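**Unsubscribed from Drerkadeo in December, still getting mail**

Wiebke Böttcher
I clicked unsubscribe on 18 of their lists. There are apparently more. My inbox has 318 unread and most of them want me to rate something.
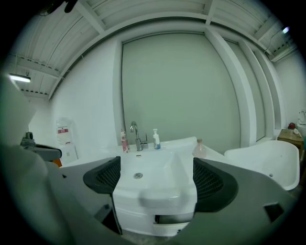 Do I keep clicking, or does clicking just encourage them?

**Hamann**
Filter on the sender's domain, not the address. Send it all to trash and keep receipts by adding "order" as an exception.

**cuvov_121**
same here, i just moved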